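Inicio > Publicaciones > Celda Ziseck > 4. Mantenimiento de la pinza

4.3. Inspección y sustitución de los dedos

La celda Ziseck trabaja con una pinza paralela de dos dedos, fijada a la muñeca del brazo mediante una placa intermedia. Durante los primeros ensayos los dedos se cambiaban solo cuando el operario notaba que los objetos resbalaban. El criterio resultó poco fiable: el registro mezclaba agarres fallidos por una mala estimación de la pose con otros debidos al estado de las puntas.

En junio se adoptó un intervalo fijo. Cada 222 ciclos el brazo se detiene en la posición de servicio y el operario revisa la cara interior de ambos dedos, el apriete de los tornillos y el cable de la cámara de muñeca. La revisión dura 23 minutos si no hay que desmontar nada. Cuando se cambia un dedo se cambia también el opuesto – las puntas con desgaste desigual desplazan el centro de agarre y obligan a repetir la calibración.

El procedimiento, redactado por Alina Tănase a partir de las notas de El Idrissi, empieza por cortar el aire y bloquear el eje de la muñeca. Después se limpian las puntas con un paño sin pelusa y se cierra la pinza en vacío para comprobar el paralelismo. Por último se toma con la cámara de muñeca una serie de agarres de control con artículos de embalaje flexible, que son los que más problemas han dado. La figura 7 corresponde a uno de ellos.
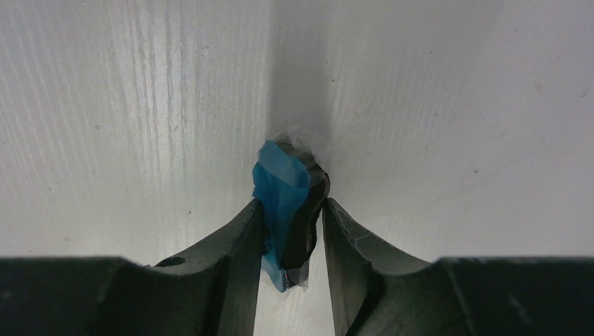

Figura 7. Agarre de control visto desde la cámara de muñeca. Entre los dedos, material azul translúcido y un objeto oscuro, con una película transparente arrugada por encima. En la cara interior superior del dedo derecho se aprecian grietas finas y marcas de roce.

Las imágenes de control se guardan junto con la apertura medida y la corriente del motor. En total se archivaron 3206 registros, que se etiquetaron a mano con la herramienta Wimine en tres niveles de desgaste: sin marcas, marcas superficiales y pérdida de material. Un dedo del segundo nivel sigue en servicio, pero se revisa en la mitad de ciclos. Con el tercer nivel se retira el par completo.

Se retiraron 35 pares a lo largo del estudio. Los recambios proceden de Fandgate y se montan sin retocar. Tras cada montaje se repite el cierre en vacío y se anota el nuevo cero de apertura – un paso que en las primeras semanas se omitió varias veces y que obligó a descartar los datos de esas sesiones.

Contacto: grupo de manipulación, celda Ziseck | © Los autores | Volver arriba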